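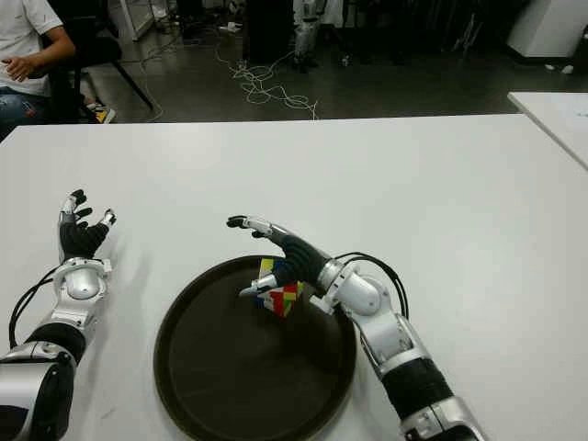

Day 15: The cube and the tray

Home Diary Notes Older entries Contact

4 min read

My forearms are killing me. I spent most of the day in the gloves again, being the hands for Markel (that's our robot, Hortensia named it and it stuck), and I'd forgotten how tired you can get from picking up something that weighs next to nothing. You hold your arms out in front of you, you move like you're underwater, and by lunch you want to lie on the floor.

So, the cube. We've moved on from the soft stuff and we're doing the little twisty puzzle now, all mixed up, every color everywhere. It doesn't have to be solved, thank goodness, I can't even solve one with my own fingers! All Markel has to learn is to pinch it out of the dark round tray with the right hand, lift it, and put it in the left hand, which waits palm up. That's the whole task. I lean over, I pinch, the robot leans over and pinches, and everything gets saved so it can try to copy me later on.

The pinch is where I keep getting into trouble. My thumb wants to come in from the side, the way I'd grab a sugar cube, and on the robot that just pushes the thing across the tray until it hits the rim. Konrad watched me do that over and over this morning and finally told me to slide the thumb underneath and leave the pointing finger long. I felt silly sticking my finger out like I was holding a fancy teacup, but it worked a lot better. I got 8 clean ones in a row after that and then got cocky and dropped one.

Note to self: keep the lift LOW. Just clear of the tray, pause, then across. When I go up high and swoop over, it looks great and Severin deletes it. He says the swoops are all different from each other and Markel will learn mush. He's right, I looked at mine side by side and no two were alike. It's hard to be boring on purpose for hours.

The left hand is its own headache. You'd think the waiting hand would be the easy one. But I get so wrapped up in what the right one is doing that my left starts drifting, or it closes up a bit, like it does when I'm concentrating on threading a needle. Then the right hand shows up with the cube and there's no palm to put it in. Hortensia suggested I say "open" under my breath every time I start a new one. I did that all afternoon. I said it to the lady at the bakery on the way home when she asked if I wanted a bag.

Also had words with Vinzenz, nice words, about the cables. There's a loop by the left wrist that I'm convinced tugs when I turn the palm over, and he's convinced it doesn't. We tried it his way and we tried it my way and we're both still convinced. He's going to give it a bit more slack tomorrow to shut me up, which I'll take.

The goal for the end of July is 400 good ones. Good meaning Severin keeps them. I'm not going to write down where we are because it'll make me grumpy, but we're further along than I was with the folding at this point, and the folding came out fine in the end. (I never want to see another dish towel.)

Around four we let Markel have a go by itself, using only what we've saved so far. I took off the gloves and stood back with my arms crossed so I wouldn't try to help, I really do lean and wiggle my fingers at it like somebody watching bowling. First try it went for a spot next to the cube and pinched air, very delicately. Second try it got the thumb under! Up it came, low, little pause, just like I do it. Then it stopped halfway across and stayed there. It does my pause. It does my pause twice as long as I do it, because I guess I hesitate there too, waiting to see if I've got a grip. I hadn't noticed until I saw it coming back at me. Third try it made it all the way over and set the cube in the palm a bit crooked, and I yelled loud enough that Konrad came back in from the hall.

So 3 tries, one good one. Leopold asked over dinner if that was a good score and I said for day fifteen, with this hand, with my thumb, yes it is.

Tomorrow: start with the cube near the left side of the tray, we hardly have any from there. Shorter pauses. Ask Vinzenz about the slack. Bring the wrist wrap and something better than crackers for lunch.

Older entries Next entry Back to top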